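11 avril 2019. Cahier d'atelier, bacs gris et lot « ménage »

Repris le tri du lot ménage, resté en l'état depuis novembre. Le contenu est transféré dans un bac gris rectangulaire, un second bac du même gris placé juste derrière. Références Pisport et Brandstead mélangées dans l'inventaire, à séparer dans le tableur avant toute nouvelle commande.

État du bac avant : fond rayé, traces claires par endroits. Sur la paroi du haut, la zone blanche s'écaille, bord inférieur irrégulier, avec une plage grise usée qui remonte dedans. Une ligne sombre, fine, descend à peu près au milieu. Fissure ou simple trait, à vérifier à l'ongle une fois le bac vidé. Ne pas gratter le blanc d'ici là, les écailles finissent dans les brosses. 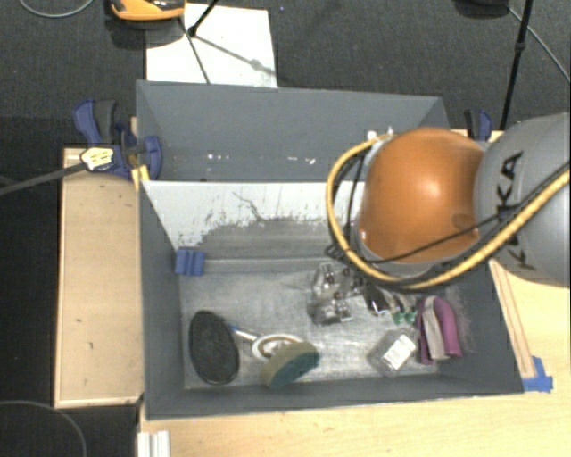 Procédure de nettoyage retenue : vider, aspirer, essuyer à l'eau savonneuse, laisser sécher 2 h bac retourné. Pas de solvant. L'essai de novembre sur un bac Clutholm a laissé un voile mat qui n'est jamais parti. Pour le fond, abrasif grain 3000 à l'eau, 3 passes, dans le sens de la longueur. Ne pas chercher à effacer les rayures profondes.

Objets : la brosse ovale (dessus beige, dessous bleu-vert foncé) reste au lot. L'anneau blanc a le bord intérieur brunâtre ; dépôt ou teinte d'origine, la fiche ne le précise pas. Le passer au vinaigre blanc et noter le résultat. Petit manche à bout bleu : pas de référence trouvée. L'ovale noir à face texturée est inscrit sous « divers », libellé à reprendre.

Bacs de remplacement : devis demandé à Murthy, même format, sans revêtement intérieur. Délai annoncé 3 semaines. En attendant on garde ceux-ci.

Reste à faire :
étiqueter le second bac
reprendre les libellés « divers »
recommander des lingettes non pelucheuses, dernier paquet entamé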